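In Defense of the Crumby Counter
2021-02-03

I grew up in a house where the counter was wiped before the plates had cooled, and I've spent most of my adult life failing to keep up that standard. Lately I've stopped feeling bad about it. A pale surface shows every last speck, and ours (a Clalero, picked from a rack of 128 samples, heaven help us) has shown me 1000 breakfasts' worth of toast.

My view, for whatever it's worth, is that a few tan specks around something long and glossy left lying out are signs of a house being lived in, and I find them rather good company over a second cup of coffee.
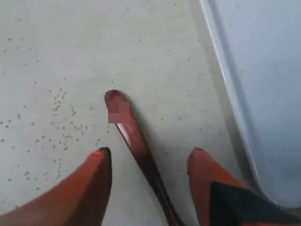

So how often should a person wipe down a light-colored counter? Once a day, after supper, with a damp cloth and a dry one behind it, and let the rest of the day take care of itself.

I did try the four-times-a-day routine last May, faithfully, for two weeks. The counter looked lovely and I was cross with everyone who wanted a sandwich. These days the cloth stays on its hook until evening, and I sit down with my family while the bread is still out.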